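# The Last Inch of Tea

Every office I have worked in has had a drinks corner, and every drinks corner has had a war. At Ruotsalainen, where I spent four years editing manuals for pumps, the war was over mugs. At Lallent it was over who finished the milk. I now share a building with 29 other people and one white tabletop, and we fight about paper cups.

Kerttu Toivonen runs the front desk and, by default, the tabletop. She has views. A person who takes a paper cup, she told me, takes two, one inside the other, to save their fingers. Then they leave a little tea in the bottom, because finishing a drink would be a commitment. She went through 372 cups in March and is fairly sure we didn't have half that many drinks.

I asked why people don't bring a mug. She gave me the look she keeps for couriers.

The mug problem is an old one. A mug needs washing, and it needs an owner who will admit to being its owner. A paper cup asks for nothing. You can walk away from it in the middle of a sentence, and at our place people do. Meanwhile the bottles pile up along the wall, bought by somebody who once wanted a fancier coffee and has since moved to the third floor.
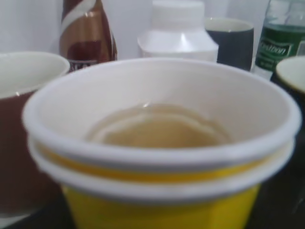
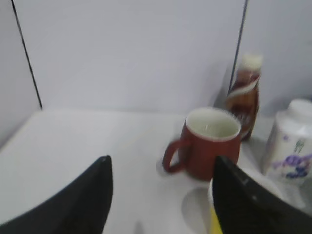 *The drinks corner: doubled paper cups with a little tea-coloured liquid in, first; the red mug and its taller neighbors, second.*

I tried going paperless for 5 days. I carried a mug to meetings, where it made me look either very settled or about to be fired. I rinsed it at noon and again before going home. On the third day I forgot it in the copy room and spent the afternoon thirsty and sulking, with a perfectly good stack of cups within reach.

Kerttu was kind about it. She has seen people quit paper before, usually in January, and she says the average is a week and a half. Her own system is a mug that goes home in her bag every night, wrapped in a dish towel. I asked if I could borrow it. She said no and handed me a paper cup, and then, after a pause, a second one to go around it.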